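Keeping a Manicure Set in Order

By Eluned Pumphrey
Thursday, June 27, 2024

Small grooming tools go missing faster than almost anything else in a house. The clippers end up in a coat pocket, the tweezers in the car, and the file at the bottom of a bag with the sandpaper side worn smooth by keys. A hard case with a latch fixes most of it, provided the case is looked after too.

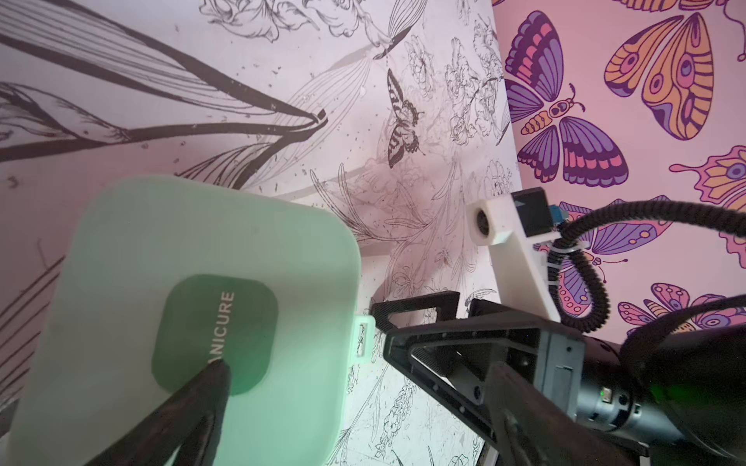
I keep two sets, one in the bathroom drawer and one packed for trips. The travel one came from a shop in Longate and has outlasted three suitcases. These are the habits that have kept both of them usable.

Cleaning the case

Take everything out and tip the case over the trash. Nail dust gets into the corners and holds moisture, and that is where rust on the tools starts. A dry paintbrush, the half-inch kind sold for trim, gets into the corners better than a cloth.

Wash a plastic case in lukewarm water with a drop of dish soap. Don't put it in the dishwasher. I lost a lid that way in January; it came out with a bow in it and never shut again. If there is a foam or fabric insert, lift it out first and wipe it separately. A glued insert stays where it is, so wipe around it with a damp cloth and leave the case open overnight.

Pale colors show makeup and nail polish. For makeup, soap is enough. For polish, try rubbing alcohol on a cotton swab and test it on the underside. Keep acetone away from plastic. It dulls the surface in seconds and takes off printed lettering with it.

If the case has a stuck-on or printed label, clean around it with the cloth wrung nearly dry. Scrubbing at the edge of a label lifts it, and once a corner is up it collects lint.

The latch

The latch is the part that fails first. Most are a thin tab with a slot that snaps over a bump on the other half. Open it by lifting the tab with a thumb. Pulling the two halves apart from the far side puts all the strain on the tab, and it will turn white at the bend and then split.

If it has become loose, check the slot for grit before blaming the plastic. A wooden toothpick clears it. For a latch that really has worn out, a wide rubber band or a short hook-and-loop strap does the job. I would not bother gluing it. Superglue makes a flexible tab brittle and usually runs into the hinge.

Don't overfill. A case that has to be squeezed shut will pop open in a bag, and the cuticle scissors will be the first thing out.

The tools

Wipe the cutting edges after each use and dry them before they go back. Once a month I clean mine properly:

Wash in warm soapy water with an old toothbrush.
Rinse and dry with a towel, opening and closing the hinged ones.
Wipe the blades with rubbing alcohol and let that dry too.
Put a tiny drop of light oil on each pivot and wipe off the extra.

Sewing machine oil is fine. A bottle lasts years. Cooking oil goes sticky and should stay in the kitchen.

Light rust comes off with a paste of baking soda and water. Leave it on for 20 minutes and rub with a cork. Pitted blades are finished, and so are clippers that bend the nail before they cut it.

Glass files can be washed. Cardboard ones can't, so replace them when the grit is gone.

What goes in the case

My bathroom set has clippers in both sizes, scissors, tweezers, a cuticle pusher and a glass file. Anything liquid lives somewhere else. A small bottle of cuticle oil leaked over the whole travel set once and I was still wiping it off the scissors a week later.

For flights, check the current rules on scissors before packing them in a carry-on. I take mine out and bring only the file and clippers.

Where to keep it

A drawer is better than the edge of the sink. Steam from the shower gets into any case, latched or otherwise, so the bedroom is better still if there is room. Stand the case on its long edge beside the hairbrushes and it takes up very little of the drawer.

If there are children in the house, use a high shelf. The latch on a manicure case is made to keep the lid down, and a four-year-old can open one easily.

Sharing a set

Each person should have their own clippers and file. If a set does get shared, alcohol on the blades between users is the minimum. Mark the handles with a dot of nail polish, a different color for each person, and let it dry overnight before the tools go back in.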